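ok so I finally finished the Veltska puzzle. 1,000 pieces, a harbor at night, and I'd say 500 of those pieces are just plain dark water. I have thoughts

first thing, whoever told me to sort by color has never done a night harbor. I had one pile. it was called "blue I guess." sorting by shape saved me, all the ones with two knobs on opposite sides in one tray, the weird ones in a muffin tin

I got it secondhand at the shop in Stollside for next to nothing, with a sticky note on the lid that said "all here!!" in purple pen. dear purple pen person, I doubted you for three weeks and I am sorry
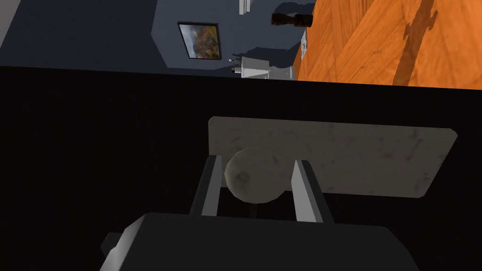
the boats took me one evening. ONE. then the water took the rest of February (I was doing maybe ten pieces a night and calling that a win, with a podcast on and tea going cold next to me)

also can we talk about fit, because Veltska pieces are snug, you can pick up a whole corner and move it. the last one I did was a Tagle and it fell apart if you breathed near it. the pictures on the Tagle ones are so much prettier though, ugh

someone asked if I glue them. no! back in the box, and it goes to my sister next, who does the edges LAST like some kind of criminal

next up is the Drernum map one, 2,941 pieces, such a strange number and I kind of love it. it won't fit on my table so I'm thinking a sheet of foam board on the floor? if you've done a big one in a small apartment please tell me how you walked anywhere

edges are sorted already btw. 194 so far and I'm pretty sure I'm missing a few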